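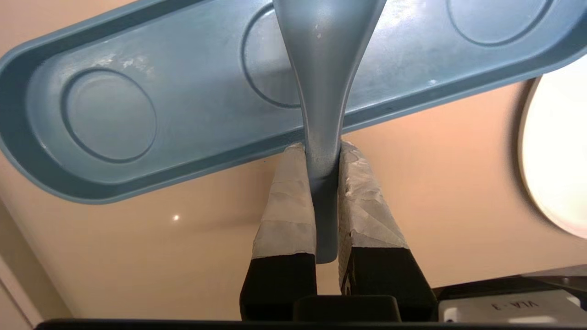 Druto Says Its Plastic Goods Will Last 9 Years. Where Is the Proof?

12/02/2018

Housewares maker Druto has started putting a "9 Year Promise" sticker on its molded plastic line, which covers trays, caddies, bins and drawer inserts. The company says shoppers are tired of buying the same cheap stuff twice. That may be so. What the sticker gets you is harder to pin down.

The promise went live in September with a price increase on most of the line. It covers "failure in normal household use." Scratches, fading, stains and warping are all left out, and so is anything that has been through a dishwasher. Take those away and you are mostly left with cracks and snapped handles. A buyer who does get a crack has to mail the item back, pay the postage and show the original receipt.

Most people don't keep the receipt for a storage bin until next month, let alone for nine years.

Druto says the claim rests on testing done by Gridine, a lab it hired. A two-page summary on the Druto website says 127 pieces were loaded, dropped and left under heat lamps for 300 hours, and that "the great majority" came through in working order. It doesn't give the number that failed. It doesn't say how 300 hours under a lamp turns into nine years in a kitchen or a garage, either. We asked for the full report and were told it was "not a consumer document."

Edvin Holmgren, who ran a plastics molding shop before he retired, read the summary for us and was not impressed.

"Heat is one thing," he said. "Cold garages are what kill this stuff, and I don't see a cold test in there. Maybe they did one. They should say so."

Rival brand Stellora offers two years on similar items, with no receipt needed if the code molded into the base can still be read. It looks worse on a shelf sticker, but it could be easier to collect on.

Druto would not say how many claims it has paid so far. A spokesperson said more than 110 stores now carry the stickered goods and that feedback has been "very positive." The higher prices stay in place through the holidays.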